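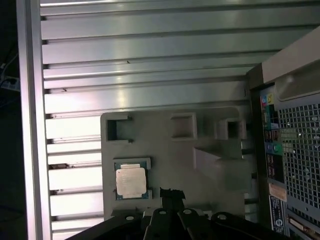
March 2019, bench 2, CPU swap on the old tower

Tray first. Clean pockets before any chip goes in, Ruwan found grit in one again. Chip sits flat in its recess or it doesnt sit. Handle by the edges, no thumbs on the lid.

Tower on its side on the slotted table, side panel off. Left the graphics card in, Tania wanted it out but there's room enough. Ticket 451 says "random restarts", nothing else, thanks very much.

Socket notes. Lever all the way back, load plate open, then look at the contacts with the lamp BEFORE anything goes near them. One bent contact and the board is scrap, Nendberg quoted 33 days for a replacement last October and it took longer than that.

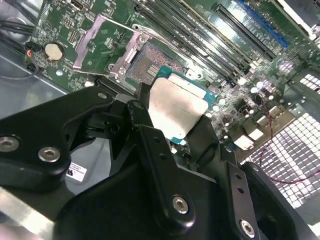 Line up the notches, lower it level, let go. No pressing, no sliding. If it rocks, lift straight up and start over. Dinesh likes to nudge it with a fingertip, pls don't.

Check the corner mark on the chip against the board before closing the plate. Board reads upside down from our side of the table so it is easy to get turned around. I did, twice. 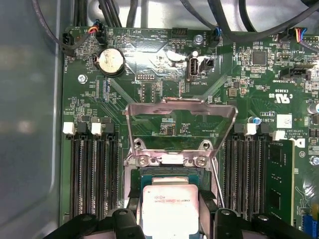
Chip in socket, load plate still open. Memory slots either side.

Plate down, then lever. Lever is stiff on this model, expect some creaking.

Still to do:
- paste (Bepari tube is nearly finished, order 11 more)
- cooler back on, tighten crosswise
- ask Milagros if the coin cell gets changed while we're in there
- tie back the loose wires by the drive cage, they get in the way of everyhting
- asset sticker, should be 831, check the list
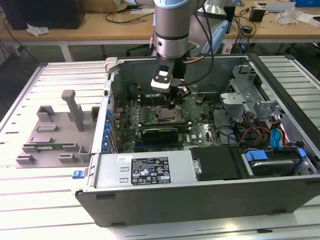
Tower on the slotted table, side panel off. Power supply nearest.

Rosalía has the bench after me. Don't move the tray.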